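Run 111

The club was called Plokero, and in September it had 5 members. By the end of the year it had two who still came, Eoin Keane and Yung-ching Yip, and they came mostly to argue.

On Sun 30 December they sat in the computer room of the Sheehan building with their coats on. The competition closed at midnight. Their robot lived only on the screen, in a gray room with one door, and it had to clear a round table by itself.

"Start it," said Yung-ching.

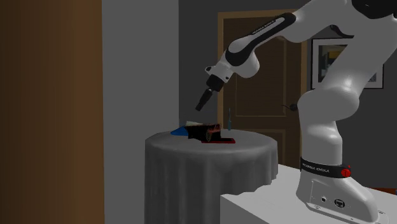

The simulated room, with the arm over the round table.

Eoin started it. He had written the part that chooses what to pick, and she had written the part that closes the fingers, so each of them knew whose mistake every mistake was.

"Why do you let it look at the card?" she asked. "A card is thin. It is the worst thing for fingers."

"I don't let it. It decides." 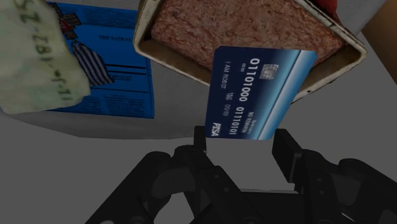

She leaned close to the screen and read the name on the card, I AM ROBOT, and for the first time that week she laughed. Eoin was so surprised that he forgot what he wanted to answer.

They were still behind. The team from Clandau had 3,939 points, and Plokero had 1,319. Both of them knew this number and did not say it. She changed one line in her part — the fingers should wait a little before they close — and he did not ask her to explain it, although in October he would have asked for an hour.
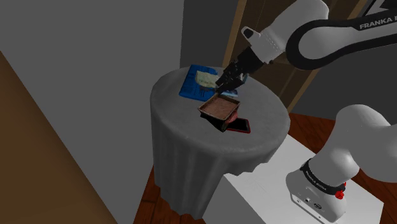

The gripper above the sponge-like piece and the blue cover.

"After this, will you stay in the club?" he said.

She kept her eyes on the two black fingers.

"Who would find your mistakes?" she said, and moved her chair so that he could see the screen too.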